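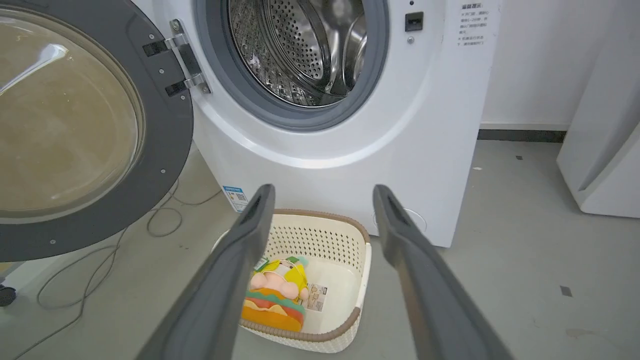

How to watch a music biopic without swallowing it whole

Music biopics sell themselves as history, and most of them aren't very good at it. I still watch them. I just do a few things first, and the order matters.

Start with the records. Play two albums straight through before you see the film, one early and one late. The trailer will try to tell you which songs count. Ignore it.

Next, check who signed off. Look in the credits for band members or family listed as producers. If they're there, expect the ugly years to go by in a montage. When I saw Huerta, the one about the border accordion player, his old manager had a producer credit and also happened to be the kindest person in the story. Make of that what you like.

Write down three scenes that seem too neat. The hit song written in one sitting is a good bet. So is the breakup right before the big show — screenwriters love that one. Look those up afterward in an interview from the time, not one given to promote the movie.

Be careful with crowd scenes. Purkine gives its singer a packed stadium in the second act. Zdenka Jurić, who played bass on that tour, remembers a hall that held 700, with 399 tickets sold.

Last, find real concert footage and compare it with the actor's version. Donnie Cowie tells me this ruins the fun. Maybe it does for him. If the movie can't survive a grainy clip, I'd skip the soundtrack too.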